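Moving the backups off the big box

2024-10-11

The old backup arrangement had one virtue, in that I had stopped thinking about it. A nightly job copied everything under /home to a second disk in the same machine, kept six dated folders, and deleted the oldest. It ran for years. In July I needed a spreadsheet I had overwritten nine days earlier, and all six folders held the overwritten version. The job had done what I told it to do.

I spent the following weekends replacing it. These are my notes, mostly so I can find them again.

What I was backing up

The total was 867 GB, which surprised me. I had guessed a third of that. Sorting by directory size showed that most of it was video from the Watiddale walks, which I had imported twice, once by date and once by camera card. Next came mail archives, then scanned paper, then source code, which was almost nothing.

I did not deduplicate by hand. I have done that before and deleted the wrong copy. The new tool splits files into chunks and stores each distinct chunk once, so the double import costs very little on the backup side. The originals can stay untidy. 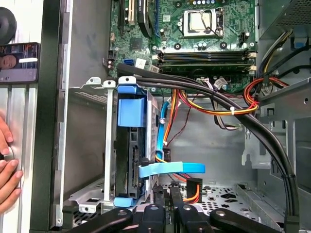
Inside a desktop tower: memory, processor, and a drive in its blue carrier.

Copies and where they live

The usual rule is three copies, on two kinds of media, with one somewhere else. I had two copies in one case on one power supply. A bad surge would have taken both.

The layout is now as follows. The working copy stays where it was. The second copy goes to a small machine in the hall closet, on its own power strip, which pulls from the desktop at 2:30 every morning. The third goes to an external disk that lives at Rhodri Cadwaladr's house in Hindport. He keeps one of his at mine. Both disks are encrypted, and each of us has the other's recovery phrase in a sealed envelope. We swap when we see each other, so the off-site copy can be several weeks old. I can live with that for everything except mail, and mail has its own job.

I considered paying for remote storage. The monthly price was fine. The restore time was the problem. On my line, pulling the full set back down would take days, and the upload would take longer than that.

Pull, not push

The old job ran on the desktop and wrote to a disk the desktop had mounted. Anything that could damage the originals could also damage the backups, including me with a badly quoted wildcard. The closet machine now logs in to the desktop with a read-only account and takes what it needs. The desktop has no credentials for the closet machine at all.

The cost is one more key to manage and one more account to remember when I reinstall. I wrote both down on the same sheet as the disk passphrases.

Retention

This is the part that failed, so I spent the most time on it. The current schedule keeps dailies for three weeks, weeklies for six months, and monthlies for three years. Chunk storage makes the older ones cheap, as most of my files never change. The first full run took all night. A typical nightly run since then has taken nearly 9 minutes, and most of that is walking the directory tree.

I excluded caches, build output, and the browser profile. I excluded the virtual machine images too, then put one back. It holds the only working install of Taipe, the label program I use for the jam shelf, and I no longer have the installer.

Naming the disks

Brondetti, the shop where I buy drives, puts its own sticker over part of the serial number. I peel it off before a disk goes into service and copy the full serial into a text file, along with the purchase month and the slot or enclosure it went into. The same short name goes on a paper label on the disk and into the filesystem label. Before this I had three filesystems called "backup," and I once came close to formatting the wrong one.

The names are rivers, in alphabetical order of purchase. Allen and Brue are retired. Cuckmere is in the closet.

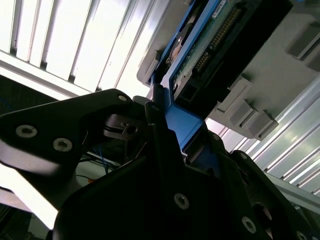
Testing a restore

I had never done a full restore with the old system. I had copied single files back, which proves only that those files were readable.

For the new one I took a blank disk, put it in a spare enclosure, and restored the most recent snapshot as if the desktop were gone. I worked from the printed sheet and nothing else. It went wrong twice. The first time, the sheet gave the repository path from an earlier layout. The second time, the restore completed but all files belonged to the wrong user, because I had run it under my own account and had no permission to set ownership. Both corrections are now on the sheet, with the exact command.

Checksums matched on everything except a handful of log files that had been open during the backup. I have left those as they are.

Still to do

The closet machine sends mail when a run fails, but if it loses power it sends nothing. I want a check from the other direction, where the desktop complains if the newest snapshot is more than two days old. It needs a status file it can read without being given a login, so probably a plain page served on the local network.

The phone is not covered by any of this. Photos get copied off it when I remember.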